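About Trakereck Athletics

Trakereck is a track and distance running club based in Lilness. We coach juniors, seniors and masters, and we enter teams in road, cross country and track events across the region. The club has 1,014 registered members, and most of them train with us at least once a week during the season.
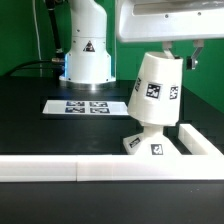 2 min read

How the club started

Trakereck began as a winter training group for runners who had finished school and had no team to run for. They met at the Sabatier Road track on Tuesday nights and paid for their own lights. The group became a registered club the next January, with 52 members and a single coach. The name comes from the cinder track that used to run behind the old rail yard, which older residents still call the Trakereck.

For the first few seasons we only raced distances of 1500 meters and up. Sprints and hurdles were added when the school district resurfaced the track and let us use it on weekends. Field events came later. We now have regular sessions in long jump, high jump, shot put and javelin – pole vault is still done by arrangement with the college in Dristodia.

Coaching

Cheng-en Mak is our head coach. He ran the steeplechase in college, moved to Lilness for work and took over the senior distance group when the previous coach retired. He sets the yearly training plan and leads the marathon group himself. The other coaches each have their own event group and report to him at the start and end of every season.

All coaches hold a current license and first aid certificate. Junior sessions always have at least two adults present.

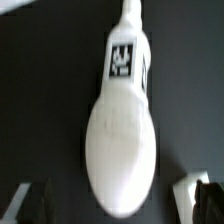 Racing and selection

We send teams to the regional cross country league in the fall and the track league in spring and summer. Selection for the A team is based on times from the past year. Anyone can run for the B team, and there is no limit on its size in most league races.

The club also puts on the Dristodia Half, a road race from our track to the Dristodia waterfront. Some 54 clubs entered runners last year. Race entry is separate from club membership, and members get a lower fee.

Several of our athletes have gone on to national championships, mainly in the 5000 meters and the marathon. Their results are listed on the Records page.

Joining

New members can try three sessions before paying. Juniors must be nine or older and need a form signed by a parent or guardian. Bring running shoes, water and a warm layer – spikes are not needed until you join an event group.

Fees are paid by the season or by the year. Ask at the clubhouse desk on any training night, or use the contact form.

Page last updated 4 Sep 2023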